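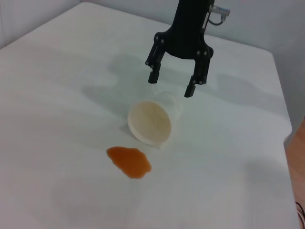

Kanchan Katiyar
Thread on hiring a DJ for a wedding, from someone who has been one for a while. I get the same questions every February, so I'm putting the answers in one place.
42 likes · 5 replies

Kanchan Katiyar
Ask what the hours cover. My standard booking is 5 hours of music. Setup is on top of that and I don't charge for it. Some DJs count from the moment they park. Get it in writing either way.
18 likes

Kanchan Katiyar
Send the must-play list early, and keep it short. The longest I've been sent was 510 songs. That is more than a day of music. I played 31 of them and the couple picked which ones the week before.
67 likes · 9 replies

Kanchan Katiyar
A do-not-play list is more useful to me than a must-play list. Three or four songs is plenty. If there's an ex's song or a song from a funeral, tell me. I don't need the story.
51 likes

Kanchan Katiyar
Check the room's sound limit before you book anyone. Ellura has a limiter on the wall that cuts the power if you go over. The old hall at Dridstead doesn't, but the neighbors are close and they want the doors shut at 10 pm. Both are fine to work in if I know ahead of time.
23 likes · 3 replies

Kanchan Katiyar
Outdoor ceremony: you need a separate small speaker and a mic for the officiant. I bring a battery one. Wind is the main problem, so put the speaker close to the back rows and keep it low.
14 likes

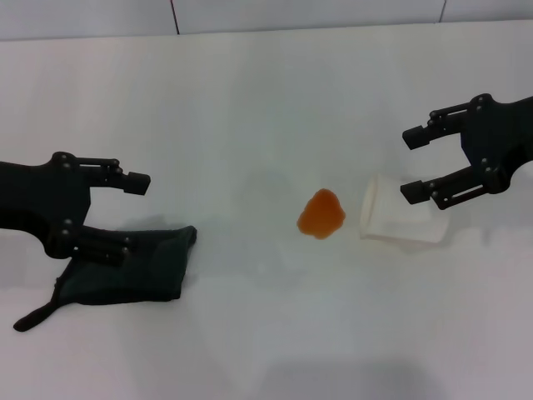
Satish Kaushik wrote back to ask if a DJ and a live band on the same night is too much. It works if they share one sound desk and somebody has agreed on the changeover. Last one I did, the band played two sets and I covered the gaps and the last hour. We talked by phone the week before and that was enough.
29 likes · 4 replies

Kanchan Katiyar
First dance: tell me the exact version. There are live cuts, radio cuts and covers of nearly everything. If you've practiced to a track, send me that track. If you want it faded early, give me the time to fade at.
38 likes

Kanchan Katiyar
Feed your DJ. A plate at the same time as the guests is best, as the floor opens right after.
90 likes · 12 replies

Kanchan Katiyar
Deposits: mine is non-refundable but I'll move it to a new date once. Ask yours before you sign. I'll do speeches and microphones in another thread.
16 likes

More from Kanchan Katiyar
Wireless mics for speeches
What to play during dinner
Working with a limiter
Songs for the last half hour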